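Is an online certificate in church history from Biltar worth anything?

Posted May 2018 in Religion & Theology Study

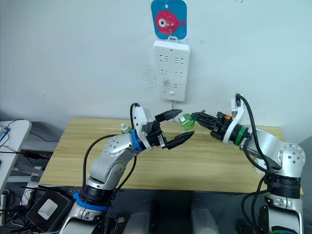
I'm a lay preacher with no degree in the subject, and I've been looking at the church history certificate from Biltar. It runs 15 weeks and costs 109 dollars a month. The page says it is "recognized by seminaries" but doesn't name one. The reading list looks decent, though most of it is old enough to be free elsewhere. I wrote to ask who grades the papers and got a brochure back. Has anyone had a real seminary give them credit for it?

zikusitz
Short version, no. I finished it two years back and then applied to a master's program. The admissions office was polite and gave me zero credits. "Recognized" seems to mean that somebody has heard of it.
The lectures on the Reformation were good. The ones on the early councils were a man reading his own handout. My papers came back with 2 lines of comment each, and I never found out who wrote them.
Before you pay, ask the registrar at the school you'd want to attend, in writing, whether they would accept it. Don't ask Biltar. Also look up who accredits them – some accreditors are little more than a mailing address.

gallardo39
I liked it fine. You get out what you put in. Not everything has to be for credit!!

vallar_reader
Depends what you want it for. If your congregation only needs to see that you've studied, ask them first what they'd accept. Mine was happy with an audited course at a seminary an hour away, which cost less and had an actual professor I could argue with. Auditing doesn't earn credit either, but at least they say so up front.
I'd be careful with the monthly billing too. The refund page I read in August said 39 days, and the enrollment form said something shorter. Save a copy of both before you sign up.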